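Bench notes, October – the table by the window, again

Came in at 2 meaning to sand the tabletop. Sanding postponed.

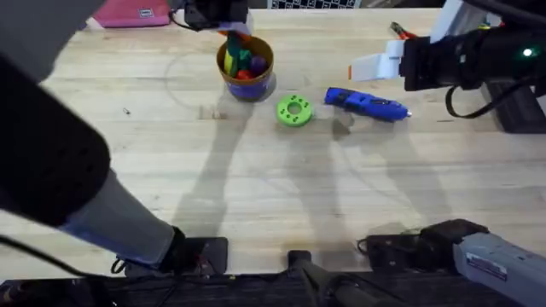

Cup of toy bits, green disk, glue gun. Pouch and checkered board at the back.

The big faint ring at the left end is still with us. Vratislav Pešek maintains it gives the wood character. He said the same of the burn on the Kopecký bench, and that one went to the skip.

To do before the Plindden people want the table:
– glue gun back on its hook, once someone remembers which hook
– toy pieces stay in the blue and brown cup, please, as the Luvden box has lost its lid
– green disk: find out what it belongs to. I have asked twice and been told "the other one"
– sand with the grain, then oil. Around 30 ml should do it; last time we used half the tin and stuck to it until Christmas

Pluvico order for glue sticks: 1000 is the smallest pack. V.P. wants 2000. I have hidden the order form.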